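Refillable vs single-use spouted pouches for lunches and hiking

Started by lositz_lane

I've been going through a lot of spouted food pouches lately, mostly for day walks and for the kids' lunches. The white screw cap ones like this are what I buy when the Asian grocer has them in.
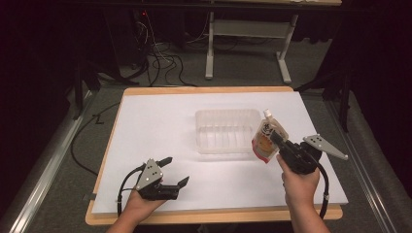
Trying to work out if it's worth moving to refillable ones. Prices near me are $20 for a set of refillables, and the single-use ones add up fast over a school term.

Skistus
Refillables, no question. We've had the same set going for two years. Fill them the night before with yoghurt or stewed apple and they go in the freezer. By lunch they've thawed.

Nuanchan Saithong
I'd disagree with that. I bought a set in June and threw half of them out by the end of winter. The corners go mouldy no matter what you do with a bottle brush. If you're only doing fruit puree, maybe. Anything with dairy or rice in it, no.

Skistus
Were they the zip bottom ones or the ones you fill through the spout? The zip bottom ones open right up and you can turn them inside out.

Nuanchan Saithong
Zip bottom. It's the seam next to the zip that goes. Turned them inside out every time.

evov_matt
Dry them standing over a wooden spoon in the dish rack, zip open, overnight. Don't put the cap back on until they're bone dry. Ours lasted well after I started doing that. The dishwasher warps the zip though, so hand wash only.

lositz_lane
Thanks. How do they go for leaking in a pack? I had one of the cheap ones split on the Charpentier track and it went all through my rain jacket.

evov_matt
Never had one split, but I have had the zip pop open under a water bottle. I keep them in a hard container now.

Skistus
Same. Top pocket or a container. I wouldn't sit on one.

Nuanchan Saithong
Which means you're carrying a container anyway, so you may as well put the food straight in that and bring a spoon. Weighs 9 grams, the spoon. I weighed it.

bracken77
For walking I'd stick with the sealed ones. They keep in the cupboard, you don't need an ice brick, and the empty rolls up to nothing. Just check if your council takes them, ours won't take soft plastics in the yellow bin.

lositz_lane
Ours doesn't either. That's half the reason I asked.

evov_matt
Get one set and use them for lunches only, then keep a few sealed ones for walks. That's where we ended up.

lositz_lane
Might do that. Will grab the zip bottom set and see how they look after a term.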